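**Call for participants: Horobets Residency for Portrait and Documentary Photography**

Vellevum invites applications from photographers working in portraiture, social documentary or community-based practice for the next Horobets Residency. The residency supports artists whose work is made over a long period with the people who appear in it, and who wish to bring an existing body of work to exhibition or publication.

Three places are offered. Each participant receives a fee of $2,000, a private studio, and unrestricted use of the darkroom and digital printing suite. Travel is arranged and paid for separately by Vellevum.

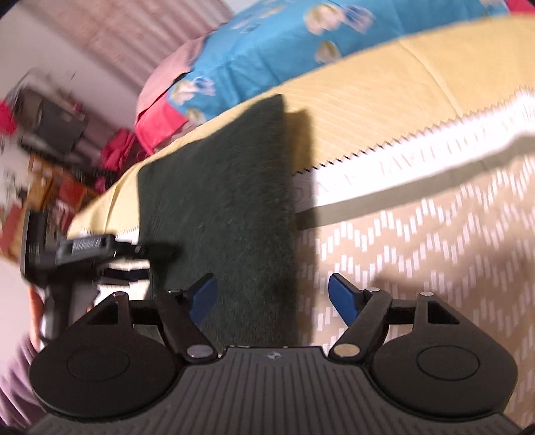

Applicants may be at any stage of their career. Formal qualifications in photography are not required, and the panel welcomes submissions from those who have come to the medium through nursing, teaching, social work or other fields. Collectives may apply as a single participant, on the understanding that the fee is shared among their members.

## What the residency involves

Participants are expected to be in residence for the whole of March. During that time they will:

- develop or complete a series already under way at the time of application
- meet fortnightly with the residency mentor, Corina Aigner, to discuss sequencing, editing and presentation
- give one public talk in the Stindo Room, with questions from the audience
- contribute one print to the Vellevum collection, which at present holds 1,239 works on paper

New series may be started during the residency, but the application will be assessed on the work submitted. Commercial assignments should not be undertaken in the studios.
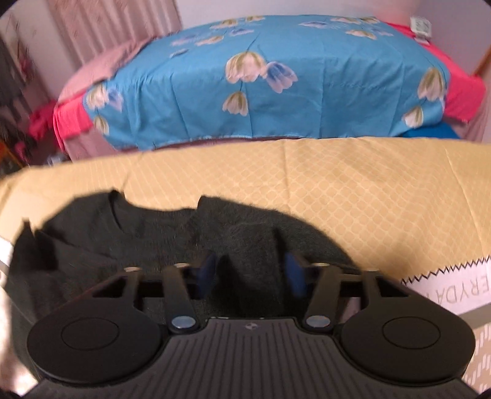

Work made with children, patients or other persons whose consent requires particular care must be accompanied by a short statement of how that consent was sought and how it will be kept current. The statement need not be long. The panel will, however, decline any application in which it is missing -- including those from applicants who have held a residency with us before.

## Selection

Applications are read by Nazar Levchenko, Head of Programs, and Arsen Boiko, Curator of Photography, together with a former participant, Tymofii Marchuk. The previous round drew 98 applications. Shortlisted applicants will be invited to a conversation by telephone or video, and all applicants will be notified of the outcome in writing. Individual feedback can be given to shortlisted applicants only. 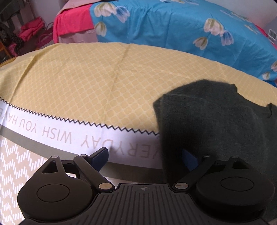 ## How to apply

Please submit, as a single PDF:

1. A covering letter of no more than two pages, describing the series and its present state.
2. A portfolio of work from the series, captioned with place and year.
3. A curriculum vitae or brief biography.
4. The consent statement, where applicable.
5. The name of one referee who is familiar with your practice.

Applications are made through the Emudard portal and close at midnight on 23rd June. Late applications cannot be considered.

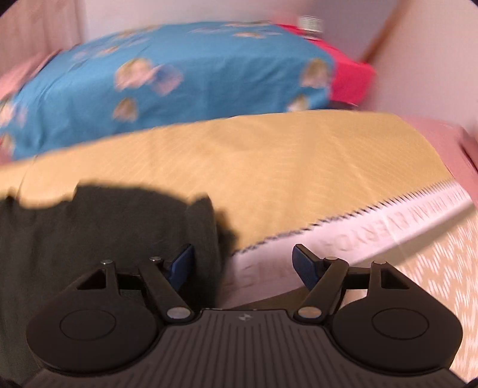

The studios and the Stindo Room are on the ground floor and have step-free access. The darkroom is on the lower level and is reached by lift. Applicants who require an alternative format, an interpreter or assistance in completing the form should contact the Residency Coordinator, Svyatoslav Pylypenko, through the portal before the closing date. Access costs are met from a separate budget and are not seen by the selection panel.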